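Killeo clothing exchange finds room for one more table

Anyone who has walked past the old drapery on the main street of Killeo this winter will have noticed the lights on well into the evening, and the reason is a very cheerful one. The Nutsugah Clothing Exchange, which started in February in a borrowed corner of the library and outgrew it almost at once, has settled into its new rooms and will open them properly to families on Mon 27 June.

The idea is a simple one and it has been lovely to watch it catch on. You bring in the clothes your kids have grown out of (and goodness, don't they grow out of them), somebody sorts and folds them, and you go home with things in the next size up. No money changes hands and no one minds if you bring two jumpers and leave with five. So far 164 households from Killeo, Akudville and the farms out along the Flarnau road have signed up, and 721 pieces of clothing have already found their way to a second wardrobe, or in some cases a third.

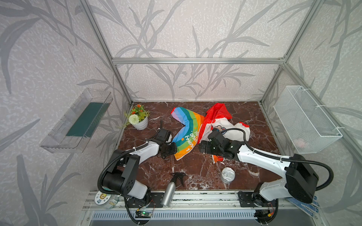
Rainbow stripes on the red-brown marble at the exchange's new rooms in Killeo.

Benedicta Owusu, who runs the exchange and can usually be found with a stack of singlets over one arm, is especially fond of anything bright. She says the colourful things hardly touch the shelf before a small hand has claimed them, and that the greys and navies, sensible as they are, tend to wait for a parent to make the decision.

"I had a little girl in tears at the library because the striped top she wanted was two sizes too big," she said. "Her mum took it home anyway and put it away for her. I expect we'll see it back here in a few years, and I hope we do."

The move has given the group a good deal more elbow room. There is patterned wallpaper in pale grey with long sweeping leaves on it, which Ms Owusu says she has grown rather attached to, and overhead the ceiling has been left open to the beams and ducts, painted a dark charcoal. She had wondered about having it closed in, but was talked out of it by everybody she asked, and the money has gone into coat hooks and a second-hand pram ramp.
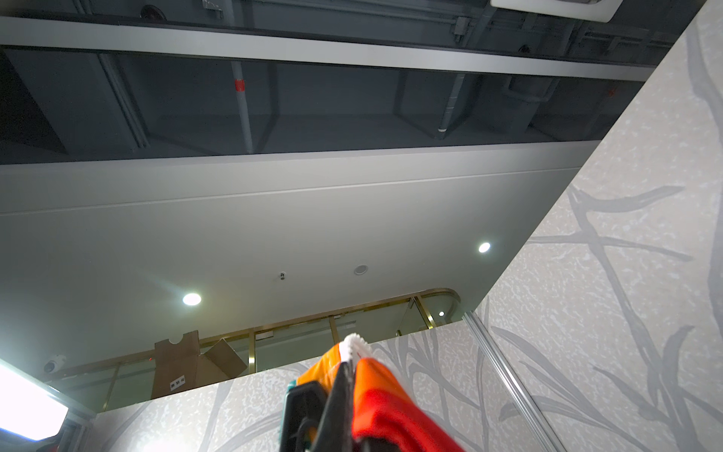
Ekow Essien

Sorting takes up most of the work, as anyone with a family's worth of washing on the couch will understand. Tops are kept apart from trousers, school uniforms go into their own tubs by the door, and anything with a missing button is set aside for the mending table, where there is always a tin of odd buttons and generally a plate of biscuits as well. Pieces that are too worn to pass on are cut up for rags and offered to the garage across the road.

Donations are best dropped off clean and dry, in a bag or box with the sizes written on the outside if you can manage it. Winter pyjamas, raincoats and gumboots are wanted most of all just now, and the shelf for sizes 9 and up is looking very thin indeed (the older ones do seem to wear their clothes right through before giving them up). Baby clothes, on the other hand, are plentiful, and new parents are warmly encouraged to come and help themselves.

The doors will open at 3 in the afternoon so that families can call in on the way home from school, and there will be tea, pikelets and a mat of toys in the back corner for the littlies. Akudville families who don't drive can ask at the school office there about sharing a lift.

If you would like to help with the folding but can't make the opening, Ms Owusu would still be delighted to hear from you. A sheet for names is pinned up just inside the front door, with a pencil on a string beside it.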